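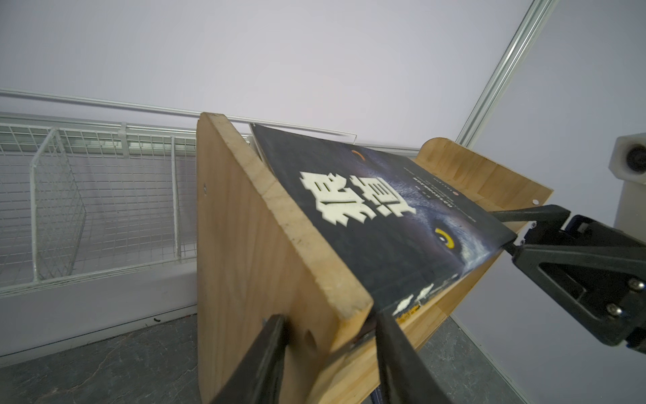 Fig. 4. Book resting in the trough between the side panels

Section 4: Loading and arranging the Jomus tabletop book stand

Read this section after the stand is assembled and all screws have been tightened (Section 3). It covers where to put the stand, how to load it, how to move books between tiers, and how to look after the wood. The steps are the same for the natural pine finish and the oiled pine finish.

4.1 Before you start

Let the stand sit in the room for a day after unpacking if it was delivered in cold weather. Pine takes up moisture from the air and a panel may move slightly in the first hours. Check the screws again after that and give each one a quarter turn if it is slack. Do not use a power driver for this.

You will need:
a soft dry cloth
the hex key from the parts bag
four felt pads (supplied, on the card with the spare screws)

Wipe the upper and lower tiers with the cloth. Sawdust from the drilled holes can collect in the corners and will mark a light-colored cover.

4.2 Placing the stand

1. Choose a flat, hard surface. A desk, a stone or stone-patterned top, or a solid sideboard will do. Do not place the stand on carpet, a bed, or a tablecloth that can slide.

2. Turn the stand upside down and stick one felt pad under each foot. Press each pad for a few seconds.

3. Turn the stand upright and set it down with the open side facing you. The raised side panel goes on the side where you want books to lean.

4. Leave a gap between the stand and the wall. Large-format books will stick out past the back edge and need the room.

5. Press down on each corner of the upper tier in turn. If the stand rocks, loosen the screws on the side that lifts, press the stand flat, and tighten them again.

Note: Felt pads do not grip. On a polished surface, use the rubber dots sold as Notport spare part 141 instead. Do not fit both.

4.3 Loading the tiers

The stand has two tiers. Books can lie flat in a stack or lean against a side panel. Both methods can be used at the same time.

1. Sort the books by size before you load anything. Put the widest ones aside first.

2. Lay the widest book flat on the tier with its spine facing out.

3. Add the next book on top, also with its spine out. Line up the spines and let the other edges fall where they will.

4. Keep stacks on the upper tier low. If you cannot see over the stack when seated, move some of it down.

5. Stand any remaining books on edge in the free space beside the stack, leaning toward the raised side panel.

Caution: The maximum load is 7 kg per tier, spread across the full width. Do not put the whole load at one end.

Caution: Do not push books in so tightly that the side panels bow outward. This pulls the screws through the wood and is not covered by the warranty.

4.4 Adding or moving a book when the tier is in use

A book with a soft cover can curl or crease if it is pulled by one corner. Take hold of both sides.

1. Clear a space for the book first. Do not use the book itself to push the others along.

2. Hold the book by its left and right edges, near the middle.

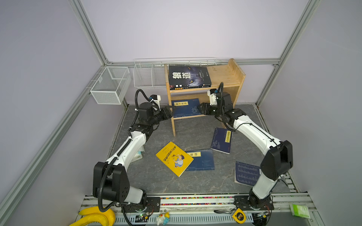 3. Bring the book over the tier and keep it level until it is clear of the side panels.

4. Lower the bottom edge first. Let it touch the board, then tilt the book until it meets the panel or the stack.

5. Let go of one side, check that the book stays put, and then let go of the other.

6. If the front cover has lifted, press it closed with a flat hand. A cover left open under a stack will keep the bend.

To take a book out from the bottom of a stack, lift off the books above it and set them on the table. Do not slide the bottom book out from under the others. Besides scuffing the cover, this drags grit across the tier and scratches the finish.

Note: Printed covers with a matte black or dark blue surface show fingerprints and rub marks more than others. Put these on top of the stack, or lean them where they will not be handled each time you reach for something else.

4.5 Displaying a book face out

Any book can be shown with its front cover toward the room. Paperbacks need something behind them.

1. Place a hardcover or a short stack at the back of the tier as a rest.

2. Set the paperback against it with the lower edge a thumb's width forward of the rest.

3. If the book slides, bring the lower edge back a little. A steeper angle holds better than a shallow one.

4. Turn the book around every few weeks if the stand is near a window. Dark covers fade first along the edge that gets the sun.

4.6 About the holes in the side panels

Each side panel has pre-drilled holes. The small ones are for screws. The larger round hole is for the optional Rezaei linking dowel, which joins two stands side by side. If you have only one stand, leave the larger hole open. It does not affect strength.

Do not hang lamps, bags, or chargers from the holes.

4.7 Care

Dust with a dry cloth. For marks, use a cloth that has been wrung out well and dry the wood right away. Small dark scuffs on the panel edges can be taken off with fine sandpaper, working along the grain. On the oiled finish, rub in a little clear furniture oil afterward and keep books off the stand overnight.

Variations in grain, knots, and color are normal in pine. The wood turns a deeper honey shade with age, and the part under a stack will stay paler than the rest. Moving the stack now and then evens this out.

Check all screws every six months.

4.8 Common problems

Books slide forward. The stand is not level, or the surface slopes. Repeat 4.2, step 5.

A leaning book slips flat. There is too much free space beside it. Move the stack closer or add another book.

The stand creaks when loaded. A screw is loose at one end of a tier. Remove the books, tighten both ends, and reload.

A tier sags in the middle. The load is too high. Unload the tier, turn the board over, and refit it as shown in Section 3.

A screw turns without tightening. The hole is stripped. Order Lusamov repair kit 279, which contains longer screws and wood plugs. Do not use glue.

Continue to Section 5 for linking two stands.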